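Chapter 5
Where Does the Money Go? Fixed Costs, Variable Costs, and the Ones in Between

When I was nineteen I helped run a lunch counter called Dinia for one long, hot August. I say "helped run" because the owner had gone off to look after her mother, and I was the person left holding the keys. I could make soup. I could make change. What I could not do, as I found out in the second week, was explain why a place that was full every day at noon had hardly any money in the bank.

I remember sitting on an upturned milk crate with a shoebox of receipts, adding the same column over and over, and getting a different total each time (no spreadsheet, just a pencil and a calculator with a sticky seven). The sales looked great! We were selling more soup than we had in July. And yet the rent was due and I was nervous about paying it.

If you worked through Chapter 4, you already know how to record what comes in. This chapter is about what goes out. I think it's the most useful one in the book, and I also think it's the one most students try to skim, so please don't. Get a cup of something and stay with me.

Let's start with the rent. Dinia's rent was the same whether we sold one bowl of soup or so many that we ran out of bowls. The landlord didn't care. A cost like that, one that stays put when your sales go up and down, is called a fixed cost. Rent is the usual example, and so are insurance, a monthly software fee, and the salary of a manager who gets paid the same amount every month.

Now think about the onions. If we made twice as much soup, we bought twice as many onions. If we closed for a day, we bought none. A cost that rises and falls with how much you make or sell is called a variable cost. Onions, bread, paper cups, and the fee the card company takes out of each sale all belong in this group.

So far, so easy. Most people can sort a list of costs into those two piles after five minutes of practice. The trouble starts with everything that won't sit in either pile, and there is a lot of it.

Take the electric bill. Part of it was a flat charge just for being connected. We'd have paid that part with every light off. The rest depended on how long the stove and the fans were going, and in August the fans were always going. A bill like that is a mixed cost, and you'll have to split it before you can do anything useful with it. I'll show you a simple way to do that in the second section, using nothing fancier than your highest month and your lowest month.

Then there are what accountants call step costs. One person could handle the counter up to a point. Past that point the line went out the door and people left, so we needed a second person. We couldn't hire a third of a person! The cost stayed flat, then jumped, then stayed flat again at a new level. When you draw it, it looks like a staircase, and you'll draw a few of them before you're done with this chapter.

Here's where I went wrong that summer. I thought every bowl we sold was helping us, and I never checked how much. We sold soup for $5 a bowl, and I was so pleased with the crowd that I kept being generous with the extras: more bread, the good cheese, a cookie on the side. By the time I'd paid for all that, there wasn't much left over from each bowl to put toward the rent. What's left from a sale after you take out its variable costs is called the contribution margin, and you'll want to get very comfortable with it. It's the amount each sale "contributes" to your fixed costs first and, once those are covered, to your profit.

Try it with small numbers. Suppose a shop called Jukis makes candles. It sells each one for $5 and spends $2 on wax, wick, jar, and label. The contribution margin is $3 a candle. Now suppose the fixed costs come to $3,000 a month. How many candles does Jukis have to sell before it stops losing money? Divide 3,000 by 3 and you get 1,000 candles. That's the break-even point, and you've just done the main calculation of the chapter without any fuss.

Stay with Jukis a little longer, though. Say the owner switches to a nicer jar and the variable cost goes up to $2.50. It sounds tiny, just 50 cents. But the contribution margin drops to $2.50, and the break-even point climbs to 1,200 candles. That's 200 more candles every month to end up in exactly the same place. I wish I'd had that example in my pocket back on the milk crate.

We'll use two other businesses as we go. Smits is a bike repair shop, so most of what it sells is time, and deciding whether wages are fixed or variable there gets interesting. Asora rents out party tents, with big costs up front and very small ones after that. Keep a page in your notebook for each of them. The problem sets come back to both, and you'll be glad you didn't have to hunt for the numbers.

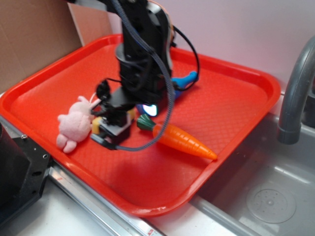

Before you turn to the first section, I'd like you to make a list. Write down everything you paid for last month, from your phone to your bus fare, and mark each item F, V, or M for fixed, variable, or mixed. Don't worry about getting them all right. If you get stuck on one, put a star by it and we'll come back to it in Section 5.2.

Related chapters
Chapter 3: Reading a Receipt Like a Bookkeeper
Chapter 4: Recording What Comes In
Chapter 6: Setting a Price You Can Live With
Chapter 7: Cash Flow and the Slow Month
Worksheet: Drawing Step Costs
Worksheet: Break-Even Practice with Smits and Asora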